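3. Ratings and Review Text for Home Storage Products 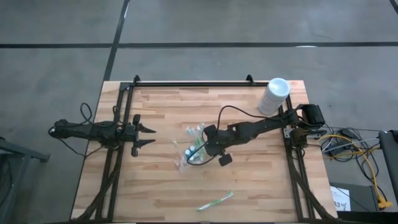 Figure 1. Work table with a butcher-block top, seen from above.

The reviews used in this section were collected from the retail site Lovholm, which sells shelving, drawer units, bins, hooks and small furniture for the home. Each review has a star rating from one to five, a title, a body of free text and a flag showing whether the purchase was confirmed by the retailer. Product pages on the site also give a material field, and that field is often too coarse to be useful. A top glued up from narrow strips that run from pale cream to reddish brown, as in Figure 1, would be listed under the single value "wood," and so would a painted shelf or a plain pine crate. Buyers do write about such differences, and a complaint that the color did not match the listing is hard to interpret when the listing gives one word. We therefore did not use the material field as a predictor and relied on the text of the reviews for anything to do with surface, color or finish.

3.1 Data

After removal of duplicates and of reviews with fewer than five words, the set contained 3,613 reviews of 546 products. Duplicates were common in one part of the catalog, where the retailer had copied reviews from one size of a product to another. A review was treated as a duplicate when the body text and the star rating both matched, whatever the title said. The confirmed purchase flag was present on 2,667 reviews. We kept the others, but report results for the two groups separately where they differ.

The last download was made on 25 Aug 2023. Reviews posted after that day are not included, and edits made to older reviews after that day are not reflected. Products that were withdrawn from sale before the download had no page and so could not be collected. This probably removes some poorly rated items from the set. We have no way to estimate how many.

The Lovholm site groups its storage products into 16 categories. Several of these overlap. A fabric cube, for example, may be listed under closet storage or under baskets depending on the seller, and over-the-door racks appear in three places. We kept the categories as given and did not merge them, which makes some of the category averages less tidy than they could be but allows others to repeat the work.

3.2 Labeling of topics

Every review was read and given one or more topic labels: assembly, size and fit, strength, finish, smell, packaging, delivery, and price. A ninth label, "other," was used for text that mentioned none of these. The labels were developed on a set of reviews from a second retailer, Sowerby, that were not used in the analysis. The Sowerby reviews tend to be shorter and more often concern delivery, so the definition of the strength label had to be widened when we moved to the Lovholm data. The first version covered only breakage. The final version also covers sagging, wobble, and shelves that slide off their supports without breaking.

Finish and strength were the hardest pair to separate. A reviewer who writes that a drawer front "feels cheap" may be talking about the surface, the thickness of the board or the way the drawer moves on its runners. Where the rest of the text did not settle the matter, both labels were given. Smell was the easiest label to apply. It appears mostly in reviews of fabric organizers and plastic bins, usually in the first sentence, and often with a remark on how long the item was left outside to air.

Labels were assigned in Foreck, the annotation tool described in Section 2. The star rating was hidden during labeling. This did not hide the tone of the text, of course, and reviewers sometimes state the rating in the body ("would give zero stars"). Such sentences were left in place.

3.3 Relation between topics and ratings

Strength and size had the clearest relation to low ratings. Reviews that mentioned a failed shelf or a broken joint were seldom rated above two stars, even when the rest of the text was friendly. Size complaints were more mixed. Many buyers admitted that they had not measured the closet before ordering, and some of these still gave four or five stars. Others gave one star for the same mistake.

Assembly behaved differently from what we expected. Long accounts of difficult assembly -- missing screws, unclear drawings, holes drilled on the wrong side -- were often attached to ratings of four stars. In these reviews the buyer usually got the item together and was pleased with it afterward. Where assembly could not be finished, the rating was low. A model that treats every mention of assembly trouble as negative will therefore place too many reviews in the low group.

Price was rarely the only topic. It was used mainly to soften another complaint, as in "fine for the money," and these phrases were most common at three stars. The unconfirmed reviews mentioned price less often and were more likely to consist of general praise with no topic at all.

3.4 Limits

The reviews come from one site and one country, and the categories are those of the seller. A smaller check on the Stendutitz review collection, reported in Section 5, gave the same order for the two strongest topics but a weaker result for assembly. The Stendutitz data contain few large items, and buyers of baskets and hooks have little to put together. We also did not look at photographs attached to reviews. In the September revision of the data these are listed by review number only.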